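4. Cleaning and Daily Use

4.1 Before cleaning

1. Turn the control to 0 and disconnect the power cord.
2. Remove all food and store it in an insulated container.
3. Open the door fully and allow the interior to reach room temperature. 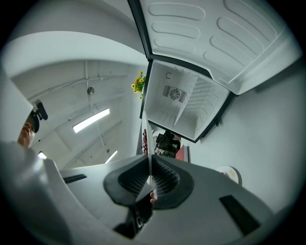

Compact refrigerator with the door open.

4. Mix 500 ml of warm water with a small amount of mild dish soap. Wipe the liner with a soft cloth.

CAUTION: Do not use bleach, scouring pads or steam cleaners – these may damage the liner.

5. Dry all surfaces and wait 15 minutes before restoring power.

4.2 Storing food

1. Let cooked food cool before placing it in the compartment.
2. Keep plates and containers clear of the fan grille so that air can circulate.

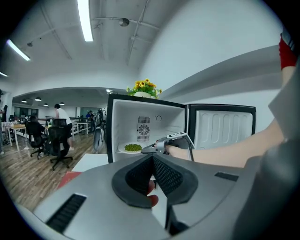

4.3 Service

Contact the Sorkenico service desk if cooling does not resume within 2 hours. Have the model number and proof of purchase available. Repairs must be carried out by an authorized technician.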